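Leave the marker lines on the table

I have been building a small robot arm with other people for a little over two years, first in my own back room and then at the shared workshop in Bultcombe, where I now rent a shelf and half a bench. This is an argument for doing it the dull way. I think home builders spend too much on the arm and too little on the table it stands over, and I think the shared workshops encourage it.

The arm is easy to care about. You can order motors, print brackets, and have something waving at you by the end of a month. People come over to watch. When I first got ours to move, I had visitors from the laser cutter, the kilns and the bike stand, and every one of them asked how much it could lift. I have come to dislike that question. Ours will lift 300 grams without complaint and I have never needed more. What I needed, and didn't have until this February, was a way of knowing that a thing put down on Tuesday would be in the same place, to the arm's way of thinking, the next time I switched on.

My first bench was an old door on trestles. It had a panel moulding down the middle and a slope to the window. I wrote a good deal of code to deal with that slope. I wrote more code to deal with the trestles creeping over the floorboards. I was rather proud of it, and then I moved to a flat table and threw away 81 lines in an evening. The arm got better at its job straight away and I had done nothing to it at all.

So, the table. It should be flat, pale and plain, and you should be willing to draw on it. This last point meets more resistance than any other when I bring it up. People who will happily drill into a motor housing go quiet when you suggest putting a marker to a tabletop. But a line on the table is worth having. It tells you where a dish belongs. Anyone can set the job up from it, including someone who has never seen your code, and it is still there after the computer has crashed. At Bultcombe the house rule is that surfaces are wiped back to bare at closing. I have asked for one table to be let off and I will go on asking.

The second thing is the fingers. Buy or print the simplest pair you can stand. Most of the designs passed about online have rubber pads, springs, sensors at the tip and a wire to catch on everything. I have made 11 pairs by now. The ones I use are stiff, black, rough to the touch straight off the printer, with a slot down the length to save plastic. They narrow to a point so that I can see what is between them. When one breaks I print another overnight and fit it with two bolts in the morning.

The third thing is what you ask it to pick up. I would say to use real objects from the first day, with awkward shapes and see-through sides, set out in the places where they will be used. Foam cubes teach you how to pick up foam cubes. A clear plastic rack is a horrible thing for a machine to look at, and if your plan is to handle racks you had better find that out before you have spent your money. 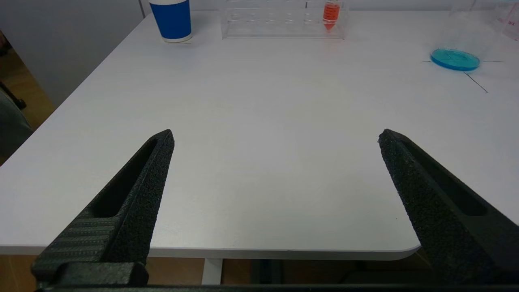

Eustaquio Gallegos disagrees with nearly all of this. He wrote to me after I put an early draft on the workshop noticeboard, and I give his note as he sent it, less one paragraph about the kiln rota.

You have got it back to front. The arm ought to cope with the table, since the rest of the world isn't flat and won't let you draw on it. If your machine needs a line to find a dish, all you have made is a slow jig. I would sooner see one fail on an old door for a year, and learn something, than succeed on a good table in a week. Also, foam cubes are fine. I learnt to solder on scrap and nobody told me to start with a radio.

He is right about the jig. Most of what I have built is a jig with a motor on it, and I don't mind the word. A jig that can be told to do a different job after lunch is a useful object in a small workshop. Where I part from him is the year of failing. He has his own garage and a pension. Those of us on a shared bench get an evening at a time, and a good part of that goes on getting things out and putting them away. If the evening ends with nothing working, people stop coming. I have watched it happen with two groups. The one that called itself the Espinoza project had far better engineers than we have, a camera on a mast, and a plan to handle any object on any surface. They packed up before they had moved a cup.

On solder and scrap, I think the comparison is a poor one. Scrap behaves like the real thing. A joint on a dead board is still a joint. A foam cube forgives you for closing too hard, for coming in crooked, and for letting go too high. A tube with a lid and something in it forgives none of those. You may as well meet it early, with coloured water in it, and a cloth handy.

There is a question of money in this too. The committee at Bultcombe has been offered a used Serwood arm by the Cavville college, and the talk is all of whether we can afford it. I would vote against. It is a good machine, far better than ours, and it would sit on whichever bench happened to be free, be unbolted every night and lose its place every night. For a small part of the price we could have one solid table, fixed to the floor in the corner by the fuse box, with a sign on it saying leave alone. Any arm would do decent work there. Ours already does, on the evenings when I can get the same table back.

The vote has been put off until the autumn. Eustaquio says he will be voting for the Serwood, and that he will bring his door.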